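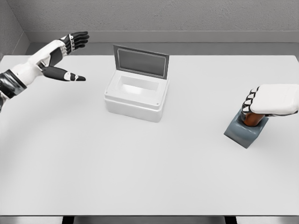 An open white plastic box on the worktop

I sort my kitchen drawers every January, and the first thing I do is get a plain box out and put it in the middle of the table. Anything I haven't used in 3 months goes in! Then I set the timer for 30 minutes and stop when it rings, even if I'm halfway through the tea towels (I usually am).

For sticky drawer runners, rub a candle stub along them. Crumbs in the corners come up with a dry pastry brush – so much easier than a cloth.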